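Vellix releases Dirkex 2, planning software for picking mixed objects

June 22, 2026

Vellix today announces Dirkex 2, the new version of its grasp planning software for robot arms. The program chooses the order of picks when different objects lie close together in one bin, for example a snack box beside a brush and a toy horse.

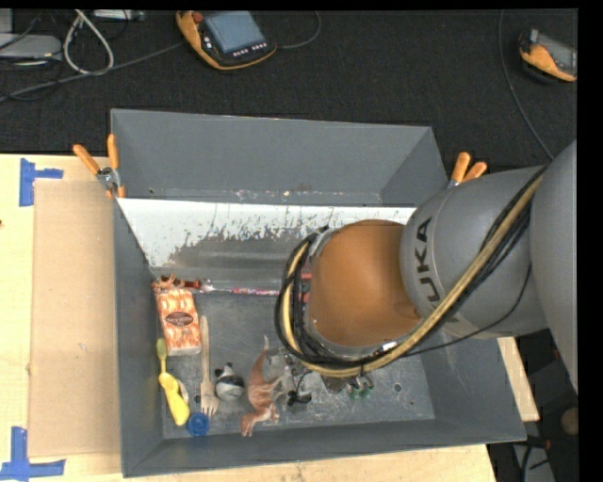 Sepehr Ansari

Dirkex 2 now checks the path of the arm against the sloped walls of the bin before each grasp. Our test set has 544 recorded bin layouts, and users can add their own. Cable limits are set in a separate file.

The update is free for holders of a version 1 license. Support for the Brustport interface will follow in August.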